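Search the archive
Enter keyword
Go
All lists

Last updated in July

PACKED LUNCH AND SANDWICH LIST
Re: Wet bread by noon

From: Nii Tetteh
To: the list

Good morning, all, and a special hello to Durkov, who has had a rough week of lunches by the sound of it. I meant to answer this last night, but I got as far as finding my reading glasses and then the phone rang, so you are getting me over my first coffee, before anybody else in the house is up.

Durkov wrote:

> I have given up on tomatoes. I make a sandwich at 6:30, it sits in my
> bag until noon, and by then the bottom slice has the feel of a bath
> sponge. I've tried toasting it first (turns to leather). I've tried
> more butter (greasy, and my wife has opinions). Somebody on here
> once said it was all in the order you build it, lettuce first, and
> I went looking for that message and couldn't find it anywhere.
> Does anyone remember who it was, or what the order was?
>
> Also, is it worth putting the dressing in a separate pot? It seems
> like a lot of washing up for one sandwich.

I think the message you are after may have been one of mine, though it could just as well have been Quiroga's, who is very sound on lettuce. It would have been a few years back, when I was making lunches for the whole crew at my brother-in-law's tile shop and had strong feelings about everything. I've calmed down some, but I still build a sandwich the same way, and I'm happy to go through it again.

The idea is simple enough. Lettuce is a raincoat. It goes right up against the bread, and the tomato goes on the far side of it, so whatever runs out of the tomato has to get past the leaf before it can do any harm. Most people put the lettuce on last, on top of the tomato, I suppose because it looks pretty there, and then the slice underneath takes the whole soaking. My mother did it that way all her life and we ate a good deal of damp bread and loved her for it.

You do want one big leaf if you can get it. Torn pieces slide about, and there is always a gap, and the tomato will find the gap. I like a frilly one that covers nearly the whole slice, and I don't fuss if it hangs over a bit at one end. Lay it flat and give the rib a gentle push with the heel of your hand so the leaf doesn't rock when you start stacking things on it. If the rib is a really thick one, turn the leaf over and shave it down with a small knife, the way you would for cabbage rolls.
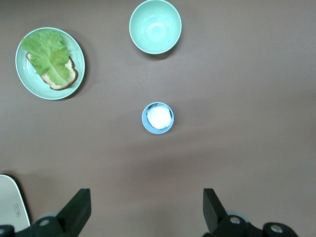

The order, from the bottom up

1. Bread, with a thin scrape of butter right out to the crust. Thin, Durkov! You should be able to see the bread through it. That ought to keep the peace at home.

2. The big leaf, washed early and dried properly. I wash mine the night before and roll it in a dish towel in the fridge. A leaf put on wet does the same damage as a tomato, and I suspect that is half the trouble for a lot of people.

3. Cheese or meat, whichever you are having. If it's both, cheese first.

4. Tomato, sliced and left on a paper towel for 5 minutes with a pinch of salt, then patted. I do this while the coffee is going.

5. A second leaf. This one can be smaller and uglier.

6. The top slice, buttered like the first.

Wrap it snugly in waxed paper and keep it the right way up if your bag allows. I know a bag has its own ideas.

Now, about the bread. You didn't say what you were using, and it matters more than people think. A soft white loaf will go under no matter what you do to it. Something with a decent crust and a bit of chew gives you another hour or two. I use a plain brown loaf, a day old, and cut it myself, a little thicker than my wife would like. If you toast, toast one side only and put that side in. You get a dry face toward the filling and you keep a soft outside for your teeth.

As for the little pot of dressing, yes, I think it's worth it. I have gone back and forth on this. Mayonnaise straight on the bread is fine by me, it's fatty and behaves much like butter, but anything with vinegar in it should travel on its own and go in at the last minute. I used to use a lidded one from Handside until the lid went through the dishwasher and came out the shape of a potato chip. Any small jar will do. Rinse it at work before it dries and there's hardly any washing up in it.

One more thing and then I'll let you go. When I'm making more than one, I lay all the bread out first and do every leaf, then every slice of cheese, and so on down the line. Back in the tile shop days I could have lunch for everyone on the counter before the kettle had boiled twice. For one sandwich it makes no difference, of course, but if the kids are back in school soon you may be glad of it.

Please try it with a tomato before you swear off them for good. It's the right time of year and it would be a shame. And let us know how the bottom slice is at noon, I shall be thinking of it.

Warmly,
Nii

P.S. If anybody still has Quiroga's pickle recipe, the one with the mustard seed, would you send it around again? I had it printed out and taped inside a cupboard door, and then we painted the cupboards.

Message 2,771 of 2,918

Comments (4)

durkov
Did it this morning with the leaf at the bottom. Slight dampness in one corner where my leaf was short, otherwise the best lunch I've had at that desk. Wife approves of the butter.

quiroga
It was Nii's message, I only ever argued for romaine. Will dig out the pickles this weekend, they're in a notebook somewhere.

brelitz
Does the leaf trick work with cucumber? Mine are worse than tomatoes.

Nii Tetteh
Brelitz, yes, but salt the cucumber longer, and squeeze it in a towel. You'll be surprised what comes out. Romaine is fine too, Quiroga, if you flatten it.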